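Dillau Wastebasket Liners, Small

Clear liners for bedroom and bathroom baskets up to 17 inches tall. Sold 80 to a roll, 6 rolls to a case.

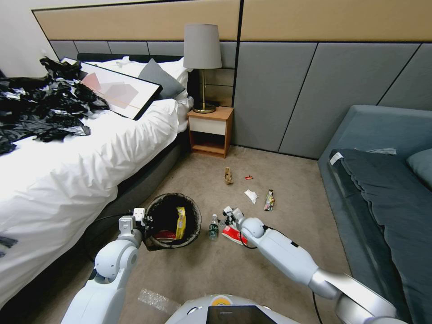
Round dark bin beside the bed, snack box inside.

The film is the same one used in our Paiva kitchen liners — only the cut is smaller. Each bag has a flat seal at the bottom and tears off along a perforated line.

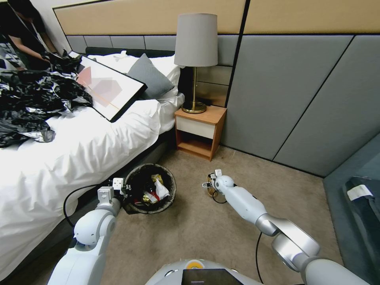 Rolls have no cardboard core, so they can be stored flat in a drawer or on a cart shelf. For heavier trash, order the Tolo liner instead.

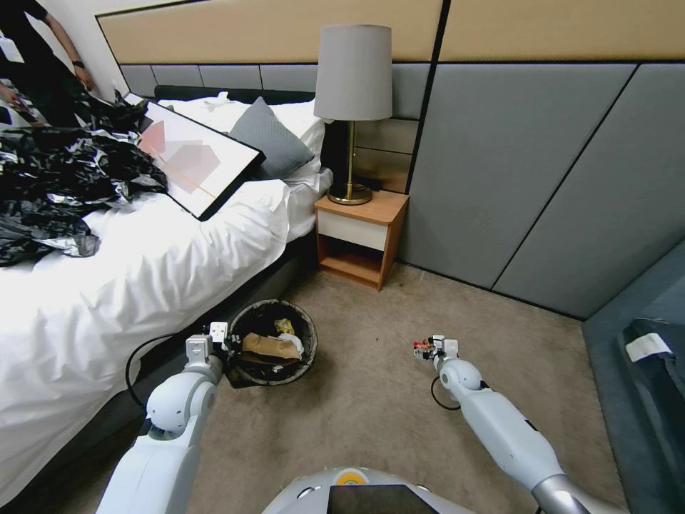
Cases ship in 2 business days. Opened cases cannot be returned.

Page updated July 2020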